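Week 3 notes: learning from corrections
Maja Pawłowska, Robot Learning, 9 Dec 2019

Last time we trained a policy by plain imitation and watched small errors pile up. The fix we look at now is lovely in its simplicity – let the policy act, let a person take over when it drifts, and train again on the takeovers. Our task is shopping with a basket, two arms and a shelf of drinks.

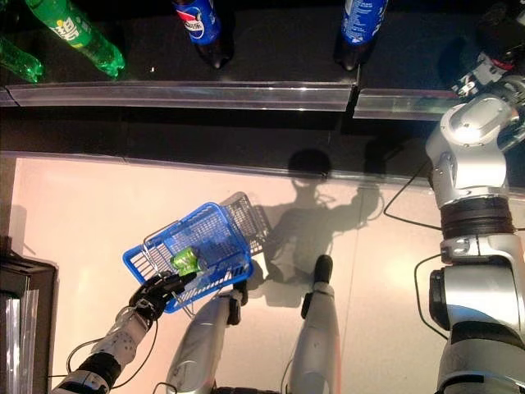
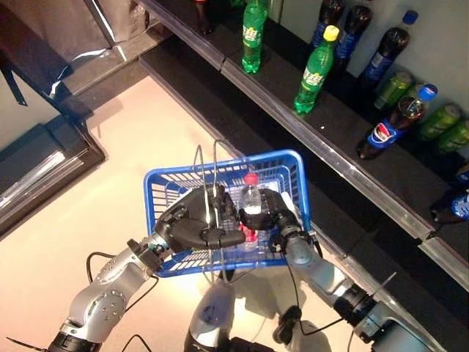
Shop task: head views first, wrist view last.
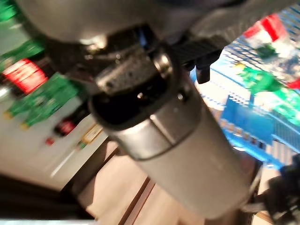
We started from 277 full demonstrations and added 170 short corrections. Please read that second number again! Most of the gain came from the corrections, because they cover exactly the states where the first policy got lost. Weight them too heavily, though, and the robot starts to hesitate everywhere.

For next week: derive the weighted loss, then try it with weights 1 and 3. Bring your plots, even the ugly ones.

Related notes
Week 2: Why cloned policies drift
Week 4: Fusing head and wrist views
Lab sheet: The Lodton shelf task
Reading: Angelovski on takeover timing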